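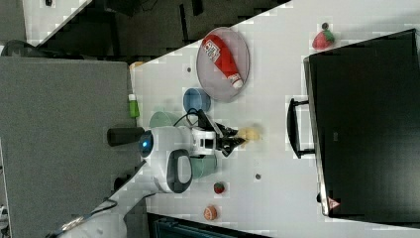 Georges Hakim replied overnight that the dropped frames on Hevar are on our side, that the beacon is fine, and that he would look at the Doppler correction before touching the antenna. I had been blaming the antenna. Notes below are for whoever runs the passes next.

**Thursday, October 31, 2024 – Hevar downlink, Skaravbridge station**

Went back through the last 11 passes recorded at Skaravbridge. Malto logged 2,997 beacon frames, of which 1,203 passed checksum. That is poor for a link with this much margin on paper. Signal strength in the waterfall looks normal on every pass, including the low ones.

Sorted the failures by time within the pass. They bunch up near closest approach, when the satellite is highest and the signal strongest. A pointing error or a bad preamp should hurt most at the horizon, so Georges has a point. The frequency moves fastest in the middle of the pass, and the decoder loses lock there.

Checked the following:

- Orbital elements: current, loaded automatically, epoch is fine.
- Station clock: no time server reachable after the router swap. Clock is behind the reference by a bit over a second. Fixed by hand for now.
- Malto tuning step: set to 500 Hz. No idea who chose that. It retunes in visible jumps and each jump lands in the middle of a frame.
- Coax and connectors at the mast: not opened.

Replayed one recording from raw samples with the clock offset removed and the tuning step left alone. Slightly better. Replayed it again with continuous correction instead of steps and nearly all of the mid-pass frames decoded. The remaining failures are at the start, below the tree line, and I am not going to chase those.

Tried the Szczepańska filter on the same recording to see if it would hold lock with the coarse step. It did not. It also delays the output enough to confuse the timestamping, so I took it out of the chain again. The config is still in the old directory if anyone wants it.

One thing I can't explain: two passes from the same evening have almost no failures, with the same step and presumably the same bad clock. Both went low in the east. Could be just the slower frequency change at low elevation – would need to plot it.

To do:

- Time server entry on the new router
- Continuous correction as default in Malto, then restart the recorder
- Re-run the other recordings, overwrite the frame counts in the shared sheet
- Send Georges the replay plots
- Mast connectors: leave until the November site visit

Recorder left running on the old settings for tonight's late pass, with the corrected clock only.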